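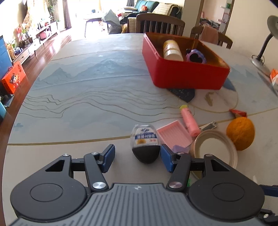 A hand-held gripper at a dining table, with a rounded container just beyond its two fingertips. Photo: Delico student project

Students take the robot lesson home to the dining table

SKEVHAM, Monday, January 30, 2023 – The robotics club of Edora College in Skevham announces that its student project Delico has finished the first part of its work and will continue until June. In the project, students learn how a robot hand should behave among ordinary objects in an ordinary home. They do it with grippers that a person holds and moves by hand, at the same tables where they and their families eat.

The club has recorded 3,000 short tasks until now. Each task is one small action, for example to lift a bottle out of a box, to move a piece of fruit into a bowl, or to put a nail clipper next to a tube without pushing the tube away. The student closes the fingers, carries the object, opens the fingers and writes a line in the task book. When the action fails, the line is written too. The recordings will be used in the spring term to train the small robot arm which the club built last year.

"In our first year we practiced only with blocks on a black mat," said Damian Lanz, who teaches automation at the college and leads the club. "The students became very good with blocks. Then one of them brought a tea strainer from home and the arm could do nothing with it. We discussed this for a long evening, and after that we changed the plan for the whole year."

According to the new plan, the club does not prepare the table before a session. If there is a bowl, a lamp or a box on it, these things stay where the family has left them, except things that are hot, sharp or can break easily. Shiny tabletops and printed patterns are also welcome. They are more difficult for the software, which must learn where the pattern ends and the object begins.

Sadia Siddiqui, a second-year student, is responsible for the task book. She wrote the rules for how the tasks are named, and she changed them twice in the autumn.

"At the beginning everybody used different words," she said. "I wrote 'container', another student wrote 'egg', and a third one wrote 'the black and clear thing'. The computer thinks these are three objects. So now we have a list of words, and before you add a new word you must ask. Some people find me strict about it, but the list is now good."

The work has also changed how the students think about their own hands. In a club report, first-year student Adeel Bajwa describes how he spent a full afternoon on thin objects which lie flat on the table. A person slides such an object to the edge or lifts it with a fingernail. A gripper with two soft pads has no fingernail, and the student must find another way, or push the object against something that does not move. His report has eight pages and contains drawings of every method he tried. It will be printed in the club's yearbook.

Students work in pairs. One student holds the grippers and the other reads the task, checks the recording and resets the objects. After every ten tasks they change places. A session at a home takes one afternoon, and the family decides in which room it happens and which objects may be used. Recordings in which a person's face or a letter with an address can be seen are deleted on the same day by the pair who made them.

The grippers were assembled by students in the college workshop. The printed parts were made there, and the screws, bearings and soft finger pads were provided by Baloch, a family company in Skevham that repairs packing machines. Naima Gaber, workshop manager at Baloch, visited the club several times to show how a joint should be tightened so that it does not become loose after a few hundred movements.

"They asked me if the pivot screw can be tightened more, and I said no, it must be tightened correctly," said Ms. Gaber. "These are different things. I was glad that they wrote it down. Some of them will perhaps work with machines later, and with us I hope."

In the second part of the project, the club wants to reach almost 4,000 recorded tasks. The new tasks will be longer and will need both hands, such as opening a lid and taking out what is inside. The club will also compare recordings from homes with recordings from the classroom, and will test with which of them the arm learns better. Ruaridh Chisholm, a final-year student, has prepared the test and will present it to the teachers as his graduation work.

"I expect that the home recordings will be better for strange objects and maybe worse for simple ones," he said. "But I do not want to promise it. If the result is the opposite, I will write the opposite."

The results will be shown at the college open day in June. Visitors will be able to try a gripper themselves at a table in Room 109, with objects that they are welcome to bring in their pockets or bags. The recordings will not be published, but the word list, the drawings of the gripper and the session rules will be given free of charge to other schools that ask for them.

Families in Skevham who would like to receive a pair of students for an afternoon can leave their name at the college office. The session is free, and no preparation of the room is necessary. The club asks only for a table, a power socket and enough light to work.

About the robotics club

The robotics club of Edora College is open to students of all years and all subjects. It meets every week in the college workshop. Earlier projects include a sorting belt for the college library and a watering machine for the greenhouse.

Contact for press: Damian Lanz, robotics club, Edora College, Skevham

Related items

Library sorting belt goes back into service after repair
Baloch opens its workshop to first-year students
Greenhouse watering machine: student report now available
How to join a college club in the spring term
Open day in June: first program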